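Workshop notebook, Cosurstead
August 8, 2025

Block placement on the cardboard sheet. The blue cloth with the mountain border remains on the table, and the sheet is laid over it at a slight angle.

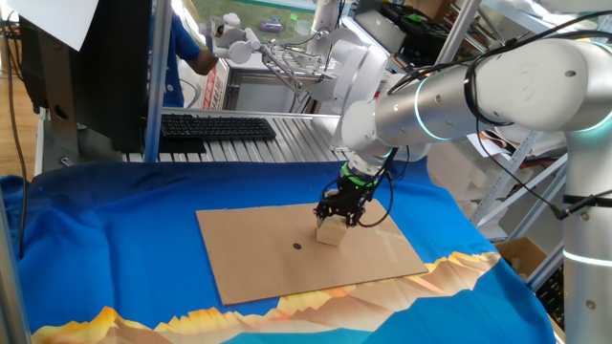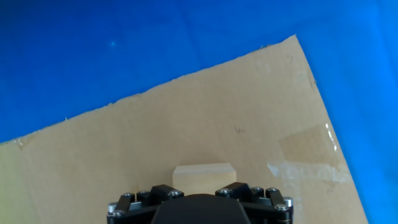

The ragged edge of the sheet is to be trimmed before the next set. The tape patch may stay. Pencil marks should be kept small and clear of the dark mark.

Settling time between placements: 15 seconds. Two spare sheets have been requested from Didside. The cloth is to be pressed in October, once the Clumia work has closed.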